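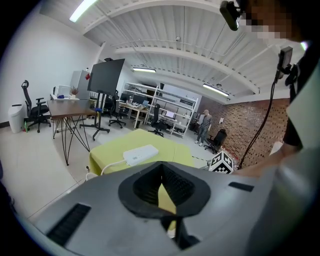

Every fall the furniture stores push their fabric protection plans, and every fall I get letters from readers who bought one and want to know what they paid for. My short answer is a coat of spray and a phone number. The pitch works best on people buying something in a color that worries them. Pick plain brown and the clerk may let you get to the register in peace. Pick a yellow-green like the cushion in the photo and you'll hear all about coffee, grape juice and the neighbor's dog.

Sheila Hartley of Waaka sent me her paperwork, all of it, stapled. She bought a Kerna loveseat for $795 and added the Dulach plan for $80. The brochure says "complete peace of mind against everyday accidents." The contract says something smaller. It covers a single stain from a single event, reported within days, on a list of approved substances. Soup is on the list. Body oil is not, and neither is "soiling from gradual use," and I would like to meet the loveseat that gets ruined any other way.

She has filed two claims. The first, for tea, got her a bottle of cleaner in the mail. The second, for the darkening along the front edge where everybody's legs go, was turned down as gradual use. The plan runs two years and hers ends in October. She asked whether she should renew. I wouldn't.

I'm told the spray itself does some good. Maybe it does. I have never seen a store put a treated swatch next to an untreated one and hand the customer a cup of coffee, and I have asked. Kerna's manager told me the treatment is "invisible by design." I'm sure it is.

A few things to try before you sign. Ask for the contract, the long one, and read the part headed Exclusions while you're still in the store. Ask if the covers come off and what the care tag says about washing them. Ask what one replacement seat cover costs. Sheila did that last one after the fact, and it came to less than the plan.

If you already have a plan, keep the receipt with it and write down the date of any spill. Several of these contracts turn on the date.

One reader swears by the Clirkisska plan and says they replaced a whole armrest, no argument. I'd like to hear from a second.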